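Two arms or one arm and a fixture? Help me plan the budget
Forum: Small Shop Automation > Buying and Budgeting

benchrat_lou wrote:
Long post, sorry in advance. I need to put in a spending request this month and I keep changing my mind.
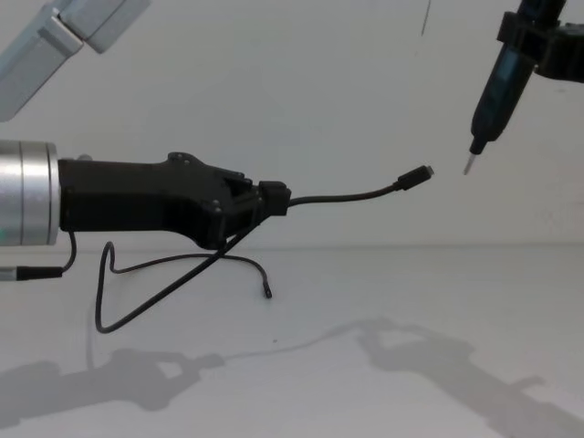 Left arm on the cable, right arm on the pen tool. Our trial cell at Karkia.

So we do cable checks and small rework on short charge-style leads. Up to now it's all been done by hand at a bench, and my hands are tired! The trial cell has two arms facing each other across a plain tabletop. One holds the cable a little way behind the connector, the other brings the tool to the plug end. We have the use of it until the end of March and then I have to say what we want to buy for ourselves.

Volume is 500 leads a week on a normal week. The boss is fine with one arm. He's less fine with two. My question is whether the second arm is worth it or whether I should buy one arm, put the cable in a fixed nest, and spend the difference on grippers and spare fingers.

Things I already have: table, air, a decent guard quote, and a guy who can program. Things I don't have: any idea what I'm forgetting.

tisat_mike wrote:
One arm and a nest, all day long. 500 a week is nothing. You'd be paying for a whole second robot to be a very expensive clamp.

We did this at our Tisatville shop with a printed nest that has a slot for the connector housing. Plug sticks out the same way every time, tool arm comes in, done. The nest is a consumable, we print a new one when it wears.

Also look at how far back you're gripping. You've got a bit of cable past the fingertips that curves up before it even gets to the connector. The arm can repeat to a hair and it won't help you if the cable has its own opinion.

benchrat_lou wrote:
Yeah the curve is real. We've tried gripping on the housing and that's better, but then the fingers are right where the tool wants to be on some of the parts. We have 11 part numbers and they don't all have the same housing.

quietgantry wrote:
I'll take the other side. 11 part numbers means 11 nests, or a nest with inserts, and somebody has to change them over and put the right one in. Price that out before you call it the cheap option. With two arms you turn the wrist and present the plug at whatever angle the tool likes, and a new part is a new program.

I bought single arm first and ended up adding the second one a year later. Paid for guarding twice, paid for the install twice. If you think there's any chance you'll want two, at least buy the table and the guard for two now.

tisat_mike wrote:
Changing a nest takes me less time than finding my coffee. And "a new part is a new program" is doing a lot of work in that sentence. Two arms working that close together is a lot more teaching, and every time someone bumps the table you get to touch up both sides.

quietgantry wrote:
We bolt our table down, Mike.

tisat_mike wrote:
Fair lol

solderdaisy wrote:
Can I jump in on the boring part? Everybody here argues arms and the arms aren't what blew up my budget. Fingers did. The standard fingertips that came with our grippers were okay for blocks and brackets and not great for anything skinny and bendy. We ended up with custom tips with a V groove, and we got them from Flindeck. The first set plus spares came to $1,573 and I hadn't put in a single dollar for it. I had to go back and ask, which was a fun afternoon.

So line items I'd have in there on day one:

Custom fingertips, two sets per gripper
Tool holder for whatever the second gripper is holding (more on that below)
Spare gripper cables and connectors
Something to manage the tail of the lead
Programming time, and then more programming time

On the tail. In your picture the back end of the cable loops around and comes back under the fingertips. That's fine on an open table, but the minute you have a tray or a second lead close by it'll catch on something. A simple trough or a second soft clip costs very little if you plan it in.

benchrat_lou wrote:
Daisy this is gold, thank you. I had zero for fingers. ZERO. And yes, the tail drives me nuts. I've been putting it back by hand between runs like I'm fixing a kid's hair.

What did you mean on the tool holder?

solderdaisy wrote:
You've got a gripper pinching a round-ish pen tool. If it rotates or slides up even a little, your tip isn't where the program thinks it is. I'd get a proper split clamp that bolts to the arm flange and skip the gripper on that side. You lose the ability to swap tools, but do you swap tools?

benchrat_lou wrote:
Not yet. Maybe later for an inspection step, but that's a maybe.

quietgantry wrote:
Agree with Daisy there, and it helps your numbers. Two arms, one gripper, one bolt-on tool clamp. The gripper you don't buy pays for the fingers and probably some of the guard.

If you might want tool changes later, ask for the flange plate with the extra holes. Pasaribu quoted us that way and the difference was small enough that I didn't bother asking for approval.

tisat_mike wrote:
Okay, the bolt-on clamp I'm on board with, whichever way you go. I still think you should put both options in front of your boss. Option A, one arm, tool bolted on, nest with inserts. Option B, two arms. Same table, same guard footprint. Let him see what the second arm costs as its own line. If you only bring B he'll ask for A anyway and you'll be doing it over.

And while you've still got the trial cell, park the left arm and run your worst part number out of a nest. I'd want the scrap numbers from that before I spent anybody's money. I can send you my nest file if you want something to start from, the slot will need to be changed for your housing.

benchrat_lou wrote:
Yes please on the file! I'll run the three ugliest parts both ways, nest and two arm, same operator. I like the A and B idea too. I'm going to size the guard for two arms in both versions and fight for that one if I have to.

Does anyone budget for training separately? Our programmer is one guy and he takes vacations.

solderdaisy wrote:
Separately, and for 2 people. We only trained one person the first time and then she changed jobs. The cell sat there under a sheet until we got someone else up to speed.

quietgantry wrote:
Same here, two people. See if you can get the vendor to do it on your own cell with your own parts. The classroom version we had was all pick and place with little cubes and my guys came back knowing how to move cubes.

benchrat_lou wrote:
Adding it. The spreadsheet is now longer than the one for our last oven. Mike, I'll message you about the nest file, and I'll post the scrap numbers in this thread once I've got them.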